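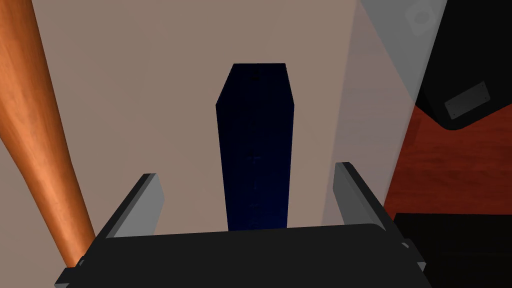 Wrist view in the simulator, fingers open, dark blue block dead ahead.

Lumanlan FAQ

I get the same emails over and over, so I finally sat down and typed up my answers. Lumanlan is my small grasp planning toolkit. It takes a wrist camera view, works out where a gripper should go, and hands a path to your controller. If your question isn't on this page, send it anyway and I'll probably add it (slowly, I have a day job too).

Do I need a real arm to try it?

Nope! Everything in the starter pack runs in simulation. Most people I hear from spend their first few weeks there and only hook up hardware later, and some never do. The simulator is called Kurkau and it comes in the same download, so you don't have to hunt for it.

Why does the gripper take up so much of the view?

That's the wrist camera. It looks out past the fingers, so you're always going to see the housing along the bottom and a finger on each side. The planner masks those parts out before it looks for anything to grab. If you swap in your own gripper model, please regenerate the mask – the command is "mask rebuild" and it takes a minute or so. Half the "it keeps trying to grab itself" reports I get come from an old mask file.

How does it pick what to grab?

You tell it. I know people want it to guess, and there is a guess mode, but it mostly goes for whatever is closest to the center line between the fingers. That's fine when a block is standing right in line with the gap and pretty bad when your target is off in a corner. Give it a target name from the scene file, or click on the object in the viewer. Clicking is what I do.

Can it grab something when it can't see the bottom of it?

Yes, with a catch. When you get close to an upright object, the housing hides the base, and the planner has to fill in the missing part from the last view where it could see more. It remembers the last 20 views by default. If you start an episode already up close there's nothing to remember, so it assumes the sides keep going straight down. For a plain tall block that works great. For a wine glass, well, back up first and take a look.

My dark objects keep disappearing. What gives?

Oh, this one. Very dark surfaces don't give the segmenter a lot to work with, and a navy block can get lumped in with a black object if the two overlap from the camera's side. Try these before you write to me:

Turn on the edge channel in the perception settings. It's off by default and it really should be on, I keep meaning to change that.
Raise the scene light a notch.
Move the camera a little to the side and replan. A plain light background behind the object helps a ton.

And the see-through stuff?

Still my least favorite part. A translucent panel lets some of the background color through, so the color segmenter thinks the panel is just more background, and then the planner is happy to send a finger right into it. In Kurkau you can cheat and mark the panel as solid in the scene file, and it becomes a hard obstacle. On real hardware you'll have to draw a keep-out box by hand. I don't have a better answer yet.

How close should the gripper stop before it closes in?

The default standoff is 48 millimeters from the front face of the target. At that point the path freezes, the controller checks that the target is still between the fingers, and then it goes straight in. If you have long fingers, make the number bigger. I wouldn't go under 45 with the stock gripper, because a small error in depth turns into a bump.

How fast does the planner run?

Fast enough that I stopped worrying about it. The slow part is loading the scene, mostly the textures. If you don't care about wood grain you can turn textures off and everything loads much quicker, but test with them on before you trust your results! The segmenter behaves differently on flat colors and I've been burned by that more than once.

How many test scenes are there?

1,529 in the current set. They were built with Mistham, my scene shuffler, which moves the furniture, changes the colors and leans things at odd angles. You can run it yourself to make more. Expect a few silly ones, like a target shoved behind a cabinet where no gripper could ever get at it. Mark those as "skip" and move on.

Does it work with Cundier controllers?

Yes, since the July release. Set the controller type in the config file and leave the rate setting blank, the driver fills it in on its own. If the arm jerks at the start of each move, you probably have smoothing turned on in both places – switch it off on the Lumanlan side.

Can I use it for a class?

Please do. No need to ask. I'd love to see your scene files afterward, especially the ones that break it.

Where do I send bug reports?

Use the form at the bottom of the downloads page. Attach the log, the scene file and one wrist view saved from right before things went wrong. The log on its own doesn't tell me much.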